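Laundry sorting

Laundry sorting is the practice of dividing clothes and household textiles into groups before washing, drying or putting them away. The groups are usually based on color, fiber, weight of fabric, degree of soiling, or the person the items belong to. Sorting is done in homes, in shared laundry rooms and in commercial laundries, and the methods differ a good deal among the three.

Contents
Purpose
History
Sorting by color
Sorting by fabric
Sorting by soil
Commercial practice
Sorting after the wash
See also

Purpose

The main purpose of sorting is to keep articles that need different treatment out of the same load. Dye that leaves one article can settle on another. Heavy items can rub and stretch light ones, and hooks, zippers and rough seams can snag knits. Sorting also makes it easier to choose a water temperature and a detergent, as most machines apply one setting to the whole drum.

A second purpose is order. In a household of several people, a load made up of one person's clothes can go straight back to that person's room. Many families accept a slightly worse wash in return for this.

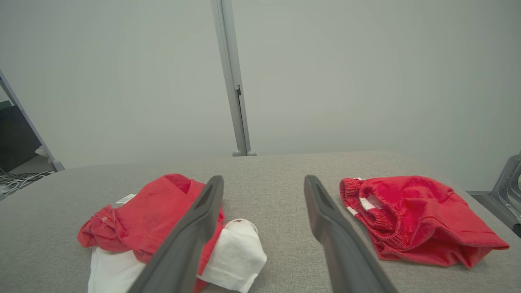 Vol. 12, p. 116

History

Before washing machines were common, sorting was part of a longer routine that could take up a full day or more. White linens were often washed first, while the water was clean and hot, and colored and work clothes followed in the same water. The order saved fuel and soap. Household manuals of the period gave much of their space to stain removal, soaking, bluing and starching, and treated the division of the wash as something the reader already knew.

Early machine owners kept the same order, especially with wringer machines, in which one tub of water commonly served several loads. Automatic machines, which filled and drained for each load, removed the need for a fixed sequence. Sorting then became a matter of protecting the articles and filling the drum sensibly.

Cold-water detergents and more stable dyes have since reduced the number of groups that many households use. Some people now wash nearly everything together on a cool setting and hold back only new, delicate or very dirty items.

Sorting by color

The common division is into whites, light colors and dark colors. Reds and oranges are sometimes placed with the darks and sometimes kept apart, as a new red cotton article may give up a visible amount of dye in its first few washes. The amount depends on the dye, the fiber and how well the fabric was rinsed at the factory.

Dye transfer falls into two types. In bleeding, dye passes into the water and is picked up by other fabric. In crocking, color is moved by rubbing, and this can happen with dry cloth as well as wet. Indigo denim is known for crocking and may mark pale fabric that is stored against it.

A simple test for bleeding is to dampen a hidden part of the article, such as an inside seam, and press it with a white cloth. If color shows on the cloth, the article should be washed alone or with similar colors. The test does not predict what will happen in hot water – a fabric that holds its dye in a cool wash may still release it at a higher temperature.

Patterned articles are grouped by their palest area when the colors are known to be stable, and washed separately when they are not. A striped shirt with a white ground usually goes with light colors.

Sorting by fabric

Cotton and linen can take hot water and strong agitation, although both may shrink. Polyester and nylon wash well at moderate temperatures but wrinkle if they are spun hard while warm. Wool felts when heat, moisture and movement are combined, and it is normally washed by hand or on a wool cycle. Silk is weaker when wet and is treated in a similar way.

Weight matters as much as fiber. Towels and jeans hold a large amount of water and can unbalance a drum when mixed with a few thin shirts. They also dry more slowly, so a mixed load leaves some pieces overdried and others damp.

Lint is a further consideration. Terry towels, flannel and chenille shed lint, while corduroy, velvet and many synthetics attract it. The two kinds are best kept apart. Turning a dark garment inside out keeps most of the lint on the side that is not seen.

Sorting by soil

Heavily soiled clothing is separated from lightly worn clothing so that loosened dirt does not settle on cleaner fabric. Garments marked with grease, paint or garden soil are usually pretreated and washed by themselves. Kitchen cloths and cleaning rags are often given their own load and a hot setting.

Articles stained with fuel or solvent should not be machine washed or tumble dried until the substance has been removed, as the vapor may catch fire.

Commercial practice

Commercial laundries sort by customer, by article and by wash program. Hotel work is the simplest, as it consists mostly of sheets, towels and table linen in a small number of sizes. Hospital work is divided into more classes and is governed by hygiene rules. In many plants, soiled and clean textiles are handled in separate areas.

The Dallura laundry, which washes for hotels and restaurants, divides incoming work into 12 classes and handles roughly 1,000 pieces in a morning. Its former floor manager, Ifeoma Olaniyan, wrote a short handbook for new staff in which table linen is split by stain before it is split by color. Wine and oil call for different chemicals, and she considered a wrong first treatment harder to correct than a mixed load.

Garments sent by private customers need marking. The older method was a code written in ink or stitched on a tape. Heat-sealed labels and small electronic tags are now widely used, and they allow a finished order to be put back together after its pieces have been through different programs.

Sorting after the wash

Clean laundry is commonly sorted a second time, by owner, by type or by the place where it is stored. Min-kyu Yoo, in a study of shared laundry rooms at the Vallska apartments, found that residents who sorted carefully before washing often skipped this second stage and carried everything home in one bag. Those with small children tended to do the opposite.

Socks are usually left until last. Some households pin pairs together before washing, or buy 5 or more identical pairs at once so that matching is not needed.

See also

Care label
Clothesline
Colorfastness

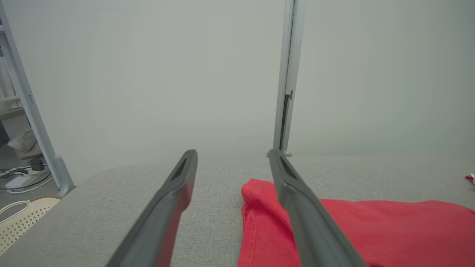 Detergent
Dry cleaning
Hamper
Ironing
Stain removal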